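How to Read a Floor Plan Before You Inspect a House

Start with the north point. In Orkwood you want the living areas facing north, so turn the page until north is at the top and see which rooms get the sun.

Next, check the scale. Most agents in Prilport print plans at 1 to 100, so one centimetre on paper is one metre in the house. A plan saved from a website has usually been resized — use the written room measurements instead.

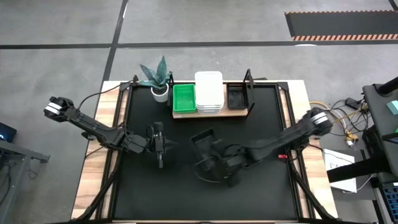

Then look at the total area. Ask whether it counts the garage, porch and deck. A house listed at 400 square metres can feel much smaller once those come off.

Mark the doors and which way they swing. Pencil in your bed and couch at the same scale, and leave a clear path past them.

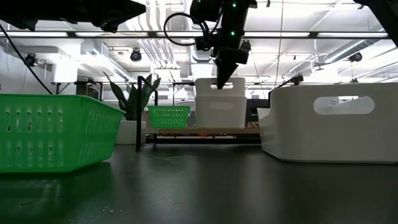 Rokeya Haque

Storage is easy to miss. Built-in robes are often marked BIR and linen cupboards L or LIN. The Akgül plans label both, but older Drullari ones leave them blank, so take a tape measure on Tuesday if that's your inspection day.

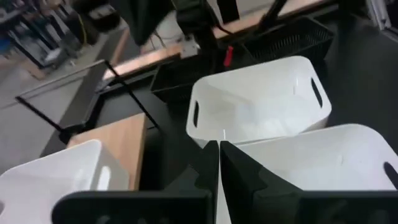
Are the room sizes measured wall to wall?
Usually, but some include the robe. Ask the agent, then measure the main bedroom yourself.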